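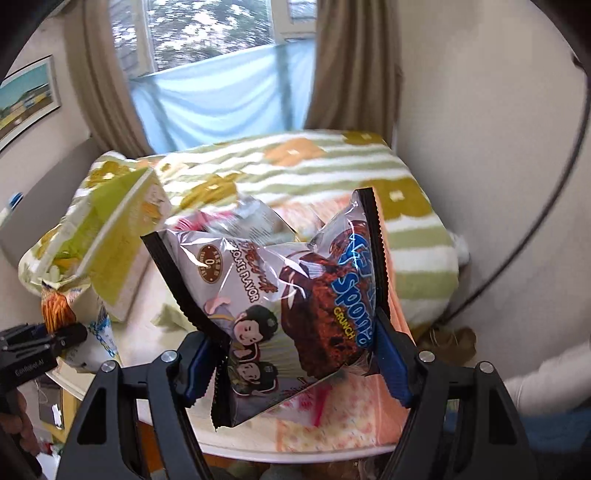

Hi Heike,

Quick update on the Okemley grant before the June payment. The big news is the open day, and it went better than I dared hope!

We had 11 visitors over the afternoon, mostly people from Jarman plus two from the Skeltitz office, and everyone who wanted a turn with the hand-held grippers got one. Snack bags were the favorite by a mile. They crinkle and slide around, and people squeeze far too hard on the first try (I did too). By the second or third go most visitors had slowed down and were lifting by the middle of the bag, and that's the kind of handling we want to record.

Where we are overall: 1,000 usable recordings done out of the 3,000 we promised Kuvoter. I know that sounds low for this point in the year. Setup ate most of the spring, but the pace is much better now and I still think we'll get there.

Money is fine. The open day cost $400, mainly snacks and travel - I'll send the receipts separately.

One thing I'd like your okay on: a couple of the Jarman people asked to come back for a longer session, a whole morning this time. Could we move what's left of the printing budget over to cover it?

Heike Heitmann's name is still on the old contact sheet as "Heike H." so I'll fix that too.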